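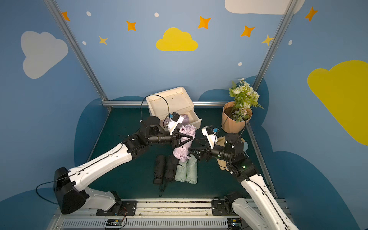 Our group had to write a purchase plan for a second work cell, and this report explains how we arrived at the list. The existing cell has two arms on one aluminum rail, each with its own small wrist camera, and we took it as the base for all prices. Folded umbrellas turned out to be useful objects for planning, as they are long and the two grippers have to come very close to each other over the mat. For this reason we decided early that a cell with one arm would not be enough, even if it saves money.

We asked for offers from Girov and Matsuda for the arms, and from Akeck for the profiles and plates. The arms take 38 percent of the budget. Girov was cheaper, but the delivery time was eight weeks and the spare finger pads were not included. Matsuda includes them, so we selected Matsuda.

Cables were the item we estimated worst. In our first table we had only one line for them, with no clips, no ties and no spare connectors. After we wrote down every cable of one arm, the line became seven lines and cost almost 100 dollars more. 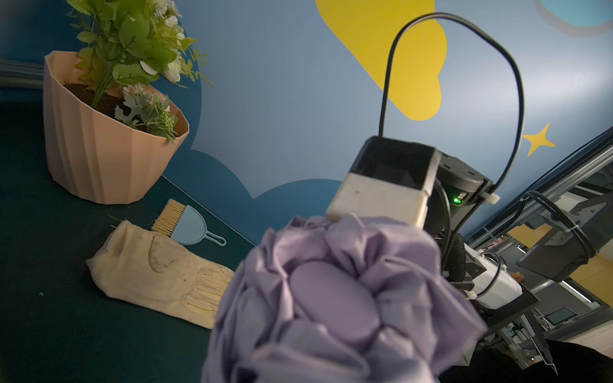 Figure 2. Purple cloth at the gripper, with the cable loop above it.

The loop needs free space over the gripper, and this must be considered when ordering the walls. We added a taller back panel to the Akeck order.

Still open is the software license from Vetard. The price depends on the number of arms – we do not know yet if two arms on one rail are counted as one station. We wrote to them and keep the higher price in the table until they answer. The spare camera is moved to the second order, together with the paint for the walls.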